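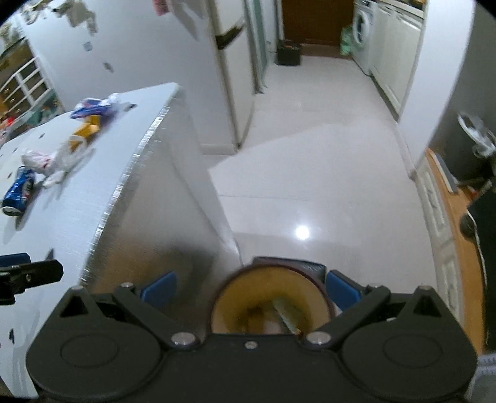 Empty anything before the jaws close on it, full stop, a commenter on the Killmont board wrote, and four people thanked them for it. So is that an actual rule? I record hand-held gripper runs at home for Flilteck. Their task guide has 8 pages on lighting and one line on dishes: "handle normally." Normally, a cup has something left in the bottom and a spoon handle sticking out. If every cup has to be bare first, what is the robot supposed to learn about clearing up? I suspect somebody made this up.

*posted by tilehall, June 1, 2025*

**rinsecycle**

Somebody did make it up, probably after a spill. I've never seen it in a standard. The ones I've read cover machines moving under their own power near people, and you're holding yours in your hand. Your contract is what counts, so ask Flilteck in writing whether leftovers are allowed. Meanwhile I'd stick to these:

- nothing hot, and nothing filled near the rim
- grip the cup, leave the spoon alone
- wipe the pads before the next item
- don't tidy the counter for one run and leave it messy for the next unless the guide says to

The last one matters more than the leftovers. Onuoha rejected 2,670 of my clips in April over it.

**padwatcher**

just empty it, why risk it

**kek_south**

Half agree with rinsecycle. The Kekbridge sheet does ban liquids, but it says "free liquid" and never defines it. Is a spoonful of sauce free liquid? I asked twice and got two different answers. Also, wiping the pads is fine, but check what with. My cleaner left them slick and I lost a day of runs.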